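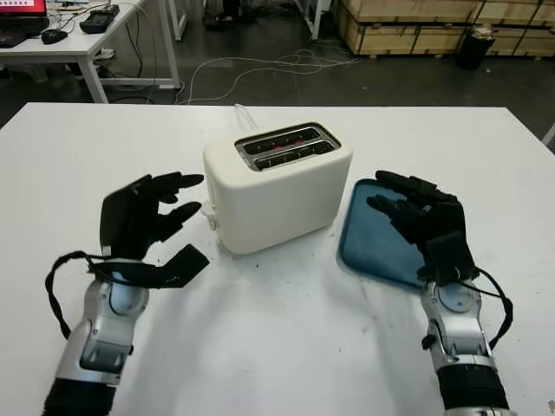 多指手、两指夹爪和一台烤面包机:与Prondau末端执行器测试负责人的谈话

Prondau的测试间在一楼,进门先要绕过地上的线。负责末端执行器测试的工程师在这里做了好几年,之前做的是注塑机取件手,用他的话说,“那时候只关心它一天能取多少次,不关心它长什么样”。现在他带一个小组,任务是替公司选定下一代双臂平台的手、腕部相机和控制器。我们谈了一个下午,中间他被叫走过两回,一回是夹爪报过流,一回是有人找不到内六角扳手。

他要求不登名字,理由是选型还没有结束,供应商会看。以下内容经他核对过,有两处涉及报价的话应他要求删去。

为什么是烤面包机

测试用的任务有好几组,拧瓶盖、叠毛巾、插拔接头都做,但谈到比较手的优劣,他总是回到烤面包机上。这台机器是普通的双槽款,奶白色,圆角,外壳是哑光的,侧面靠下的位置有一根小拨杆。

“它看着简单,一套动作做下来,该考的都考了。”他说,“你得把一片软的东西捏起来,捏重了就扁,捏轻了就转。然后对准一条窄槽放下去,对准的时候手指本身会挡住槽口。放完以后要按一个小拨杆,按的方向是往下,但拨杆是横着伸出来的,手指很容易从侧面滑掉。最后还要从槽里取东西,那个时候里面是热的。”

我问他槽口斜着放是不是有意为之。他说测试规程里写了要转角度,每一轮的朝向都不同,机器正对着手臂的那种摆法只在标定的时候用。

“正着摆谁都能放进去。你把它斜过来,手腕就要跟着转,转到一定角度,肘部就要让,肘部一让,另一只手的空间就变小了。很多手单独看都不错,装到双臂上就开始打架。手背上那一块方的东西有多厚,样本册上就写一个尺寸,到了台子上你才知道它碍不碍事。”

旁边配一只蓝色托盘。托盘的边有一点翘起来的沿,面包片平放在里面,要捏起来必须先让一侧离开盘面。他说换过几种盘子,最后留下这一只,原因是它反光。

“反光对相机不友好,我们要的就是不友好。白盘子配白桌子,分割网络也会出错,但出错的方式太固定了,看几次就能针对它调。蓝的半透明,顶上有灯,每次高光的位置都跟着变。”

两种手

参加比较的手分两类。一类是多指的仿人手,黑色,手指细长,Prondau自己管它叫“长手”,供应商是Luvia。另一类是Flungate的平行两指夹爪,行程可调,指尖可以换。两类都装在同一副手臂上测,腕部用转接法兰。

“一开始组里有不同意见。有人觉得这两种东西放在一起比不公平,价格差得远,自由度也差得远。我的看法是客户不管你公平不公平,客户问的是这件事能不能做,坏了多久能修好。”

每种手各做了413轮完整流程,从托盘取片到拨杆按下算一轮,中途人工介入的按失败计。413这个数没有什么讲究,原计划更多,后来长手的一根腱绳断了,为了两边轮数一致,夹爪也停在了这个数。

他不愿意给出两边的成功率,说供应商都在等这个数字,而单看成功率会误导人。他愿意讲的是失败的分布。

“夹爪的失败很集中,基本都在按拨杆那一步。两个指尖合拢以后是一个平的端面,压在拨杆上,拨杆往下走的时候接触点会往外移,移到边上就脱了。你可以张开一点,用指缝去卡拨杆,卡住以后压下去很稳,但松开的时候会带一下,偶尔把整台机器拖动一点。桌子是白的,台面滑,机器又轻。”

“长手的失败是散的。什么都错一点。有时候是食指和中指并得太紧,面包片从另一边翘起来。有时候是拇指没到位。拇指那块是扁平的一片,跟手指的形状不一样,它的接触面积大,好处是托得住,坏处是它下去的时候先碰桌子。你想从盘子里捏一片东西,拇指先碰到盘沿,手指还在上面,力传感器已经报了接触,控制器以为抓到了。”

这个误判他们花了不少时间才定位。日志里看到的是抓取成功、抬起、抬起后力归零,很像是滑脱。组里按滑脱去调,加大夹持力,面包片被压出印子,成功率没有变化。后来有人把腕部相机的画面和力曲线对到同一条时间轴上看,发现力上来的时刻手指离面包片还有一段距离。

“这个事情说起来有点丢人,对时间轴应该是第一天就做的。”他说,“当时相机走相机的时钟,控制器走控制器的时钟,大家都知道有偏差,都觉得偏差不大。”

指尖

谈到指尖,他的话多起来,从抽屉里翻出一盒用过的指套让我看。两指夹爪的指尖换过几轮材料,先是供应商配的硬质橡胶垫,再是自己浇的软硅胶,后来又在硅胶表面压了纹路。

“软的好捏,但软的会粘面包屑。面包屑粘上去以后摩擦系数就变了,前几十轮和后几十轮不是同一副指尖。你得定一个清洁的间隔。我们定的是每33轮擦一次,用不掉毛的布,蘸水,不用酒精。用酒精的那批硅胶后来发硬。”

我问33是怎么来的。他说是看曲线看出来的,到那个位置附近,滑移开始变多,再往前擦浪费时间。换一种面包这个间隔就要重定,全麦的屑比白面包多,带芝麻的他们试了一次就不再试了。

长手的指尖没有那么多选择。指腹是一体成型的,要换就整根手指一起换。他认为这是Luvia那款手目前最不方便的地方,也是他在每次会上都会提的。

“手指坏得不快,可是指腹磨得快。指腹磨平了,里面的关节还是好的,这根手指就要拆下来。拆一根手指要松哪几颗螺丝,腱绳张力怎么重新调,供应商有文件,写得也清楚,一个熟手做下来也要小半天。夹爪换指尖,站着就换了。”

他们试过给手指戴套,市面上的丁腈指套剪短了套上去。戴套以后触觉信号变钝,阈值要重设,而且套子会往指根方向卷。后来改成只在指腹贴一小片薄胶膜,边缘用胶封住,能撑一阵子。他觉得这个办法可以写进给供应商的反馈里,但不适合交给客户用。

热

取面包的时候槽里的加热丝可能还亮着。规程里有两种取法,一种是等它冷,一种是不等。

“做演示的人都愿意等。我们两种都做。不等的时候,手指在槽口上方停留的时间要受限制,规程里写了上限,超过就强制退开。夹爪的指尖是硅胶,短时间没有问题。长手的手指外壳是塑料件,里面有走线,我不希望它停在那个位置上想事情。”

他说的“想事情”是指规划器重新求解。双臂的规划在遇到约束冲突的时候会停下来重算,正常情况下停得很短,偶尔会长。有一次重算的位置正好在槽口正上方,值班的人按了急停。手没有坏,外壳靠指尖的地方手感变得有一点涩,后来那根手指单独编了号,不再用于统计。

从那以后,规划器里加了一块“不许停留”的区域,手可以穿过,不可以在里面等。要重算,先退到区域外面再算。他承认这让每一轮都慢了一些,组里有人认为上限已经够了,没有必要加区域。

“我没有被说服。上限是事后管,区域是事前管。两样都留着,多花的时间我认。”

我问红外相机有没有用上。他说借过一台,看过加热丝和外壳的温度分布,对定区域的高度有帮助,之后就还了。日常测试只用普通相机,模型从画面里能看到槽里发红,但看不到发红不等于不烫,这一点不能交给模型判断。规程里用的是定时器,从拨杆按下那一刻开始计。

腕部的线

两只手臂外侧都有黑色的线缆绕出来,从手背走到腕部后面。问到这两根线,他先叹气。

“手里走的是电源和总线,没有办法从手臂内部穿,法兰中间的孔径不够。只能走外面。走外面就要留余量,余量留少了,手腕转到头会拽接头,留多了就是一个圈,圈会挂东西。”

挂过的东西包括托盘的边、桌角、另一只手的拇指。烤面包机自己的电源线从背后绕出来,也被挂过一次,好在速度低,力矩保护先起了作用。之后他们给运动库加了一个粗略的线缆包络,用几段胶囊体去近似那个圈,规划的时候一起避碰。

“包络做得保守,手臂的可用空间就小。我们量过,加上包络以后,台面右前方那一块基本够不到了。最后是把托盘往里挪,挪到挨着机器的位置,才把流程跑通。你看,为了两根线,整个台面的布局都改了。”

他拿夹爪做对比。夹爪的线细,转接头是直角的,贴着手臂走,用几根扎带固定就行。在他看来,这一项的差距比手指数目带来的差距更影响日常使用。

“写论文的人很少写线。来参观的人也不看线。可是每天早上来开机的人第一件事就是看线。”

我问他有没有考虑过无线。他说电源总是要的,总线走无线延迟不稳,Lenz的控制器也不支持。把电池做进手里的方案有供应商提过,手会变重,他没有继续谈。

控制器

控制器这一项比较的是两套方案,一套是供应商随手臂配的,一套是Lenz的独立控制器,接管手臂和手两边的总线。

随机的那一套优点是稳定,接上就能用,但手的指令要从手臂控制器转一道,转的过程中有缓存。做抓放看不出来,做接触类的动作就能感觉到。

“按拨杆的时候最明显。你给一个力的目标,它先过冲,再回来。拨杆有一个卡位,过了卡位力会突然掉下去,这时候如果指令还停在刚才,手指就直接冲到底。机器会响一声。它本来也会响,卡住的时候就是咔的一下,但冲到底的那一声不一样,值班的人听久了都能分辨。”

Lenz那一套把手和手臂放在同一个周期里,冲到底的情况少了很多。代价是配置。配置文件很长,版本之间字段会改名,文档里的示例用的是旧名字。组里有一个人专门维护这份文件,每次升级固件之前都要先在备用的那条手臂上跑一遍。

“有一次升级以后,左右手的关节编号对调了。左手的拇指收到的是右手拇指的指令。两只手是镜像的,动作看起来还挺像那么回事,就是方向反了。那天刚好没有放烤面包机,在空跑,所以没出事。现在升级后的第一个动作规定是单指逐个弯曲,左手做完再做右手,旁边必须有人看着念编号。”

他还提到日志。随机的控制器日志是文本,打开就能看,Lenz的日志是自己的二进制格式,要用它的工具导出,导出的速度慢。他们写了一个脚本在夜里导,早上来的时候前一天的数据已经变成了表格。脚本偶尔会卡在坏掉的文件上,卡住以后后面的就都不导了,这个问题到现在还没有修。

“修起来不难,排不上。”

问到最后会选哪一套,他说手臂本身支持两套并存,很可能交付的时候默认用随机的,需要接触控制的客户另配Lenz。售后部门不喜欢这个答案,他们希望只有一套。

相机放在哪里

相机的比较做了头部和腕部两种安装位置。头部相机的视角接近人站在桌前往下看,两只手从两侧伸进来,中间是工作区。腕部相机装在手背一侧,离物体近。

“头部相机看全局好,但是到了放面包那一步,手会把槽口遮住。夹爪遮得少,长手遮得多。手指伸出去的时候是张开的,从上面看下去正好盖在槽上。人也有这个问题,人会把头偏一下。我们的相机不会偏。”

腕部相机能看到槽口,可是离得太近,对焦和曝光都成问题。槽里发红的时候画面里有很亮的一条,自动曝光把其他地方压暗,面包片的边就找不到了。改成手动曝光以后白天和傍晚又不一样,测试间有一面是窗。

他们的做法是到了放片那一步切换相机:先用头部相机定机器的朝向和位置,记下来,然后切到腕部相机只做最后一小段的修正。修正的范围限得很死,超出范围就判定定位失败,退回去重来。切换本身会带来一点停顿,他说观感不好,但稳定。

训练识别模型用的图片是他们自己采的,标注了3,000张,来自不同的光照和摆放角度。我问够不够。

“对这一台机器够了。换一台肯定不够。我们后来换过一台黑色外壳的试,金属面板那一圈还能认,拨杆认不出来。黑拨杆在黑机身上,人也要看一眼。”

标定是另一件费时间的事。头部相机和两条手臂之间的关系每天开机都要校一次,用标定板,左右各做一遍。台面上那些划痕和黑印子,他说有一部分就是标定板的底座拖出来的,还有一部分是指尖敲的。有人建议换一张桌面,他没有同意。识别模型是在这张带印子的桌面上训练的,换了新的又要重采,而且客户的桌面也不会是新的。

遥操作和自主

测试里有一部分动作是人遥操作完成的,用来给自主的策略做示范,也用来回答一个更基本的问题:如果人来控制这只手都做不好,就先不要怪算法。

“这个方法很土,但很有用。每换一种手,先让操作员上去做。操作员戴着采集手套做长手,用手柄做夹爪。操作员觉得别扭的地方,策略一般也学不好。”

长手的遥操作上手快,戴上手套就能动,动几下就有人觉得自己会了。真正做起来,手套和机械手之间的映射不完全对得上,人的拇指能绕过去的角度,那块扁平的拇指绕不过去。操作员要学会用机器的方式去捏,用拇指的侧面去托,手指从上面压。学会这个大概要一两天。夹爪的上手慢一点,开合用扳机,姿态用手柄,刚开始手腕总是转过头,之后反而更稳定。

操作员留下的示范里,他们挑了74段给策略训练按拨杆的动作,其余的因为手法不一致没有用。有的人用指尖压,有的人用指节推,有的人先把另一只手扶在机器旁边再压。

“扶着的那种最后被我们留下来了。先把空着的手放过去,贴着机壳,另一只手再按。机器就不会跑。这个动作没有人设计过,是一个操作员自己做出来的,做了几次大家发现他的机器从来不移位。夹爪也能扶,就是扶的时候接触面小,要对着机身比较平的地方。这台的角都是圆的,扶在圆角上会滑。”

我问双手配合的部分是不是多指手更有优势。他想了一会儿。

“扶这个动作,长手确实舒服,手指一摊开就是一片。拿软的东西也舒服。如果你的任务里有布、有面包、有塑料袋,我会往长手那边靠。如果是盒子、瓶子、接头,我看不出多花那些钱的道理。现在组里讨论的一个方案是左右不对称,一边长手一边夹爪。控制上麻烦,备件也要备两种,可是试下来,烤面包这一套动作用不对称的做最顺。左边夹爪取片放片,右边长手扶机器。按拨杆还没有定给谁。”

他补充说,拨杆在哪一侧取决于机器怎么摆,摆法一变,左右的分工就要换,不对称的方案在这里吃亏。这也是还没有定下来的原因之一。

维护和停机

谈话快结束的时候他打开了停机记录。记录是一张共享表格,谁处理谁填,字段很少:时间、现象、处理、是否影响统计。他不让拍,但允许我念几条。

“长手左,无名指不回弹,拆检,腱绳毛刺。”“夹爪右,指尖垫脱落,重新粘接。”“右臂腕部线缆护套磨破,缠胶带,待换。”“台面有面包屑,吸走。”最后一条出现得很频繁。

长手的停机时间多于夹爪,这一点他没有避讳,也说Luvia那边响应很快,寄过来的新腱绳换了表面处理,到目前为止没有再断。Flungate的夹爪出过一次固件问题,断电以后零点丢失,每次开机要重新回零,新固件已经解决。他对两家的评价都还可以,抱怨最多的是快递。

“备件在路上的时间比坏的时间长。我们现在每种手都留一只整的放在柜子里,哪怕账上不好看。坏了先换整只,拆下来的慢慢修。”

他还讲了一件小事。有一阵子右边那只手每到下午表现就变差,抓取位置整体偏一点点。查了标定,查了温度漂移,查了法兰螺丝,都没有问题。后来有人发现手臂底座那一侧的桌腿下面垫的东西松了,下午楼上有设备开动,桌子会慢慢挪。现在桌腿的位置在地上贴了胶带,开机检查单上多了一行。

检查单他给了我一份,内容按顺序抄在这里:

看两侧手腕外的线缆,手动转腕到两端,接头不受力。
桌腿与地面胶带对齐。
擦指尖,检查垫和胶膜有没有翘边。
控制器上电,单指逐个弯曲,先左后右,念编号。
左右臂标定各一次,残差记入表格。
空跑一遍流程,烤面包机不通电。
放托盘,放机器,接电源,确认电源线在机器背后,离开手臂的活动范围。
急停按一次,复位。

他说最后一条常有人想省掉,每次都说昨天刚按过。检查单的打印件挂在门边,上面这一条用笔描粗了。

接下来

选型的结论要在十月前交。在那之前还要补两项测试,一项是换不同厚度的面包片,包括自己切的、两头厚薄不一的那种;另一项是让没有受过训练的人来做遥操作,看同样的手在生手那里差多少。他估计第二项会改变一些人的看法,但不肯说往哪个方向改。

我问他,测了这么久,自己倾向哪一只。

“看星期几。”他说,然后又说这句可以写。过了一会儿他补了一句正经的:如果现在就要签字,他会签夹爪加Lenz控制器,把长手作为选配,条件是Luvia把指腹改成可以单独更换的。这条意见已经发给对方,对方回复说在评估。

我走的时候组里正在准备晚上的一轮,有人蹲在桌边拿着手电看桌腿,另一个人在吸面包屑。测试用的面包是楼下超市买的,每天下午去买一次,切片的,他们要求同一个批号,超市的人已经习惯了替他们翻到货架后面去找。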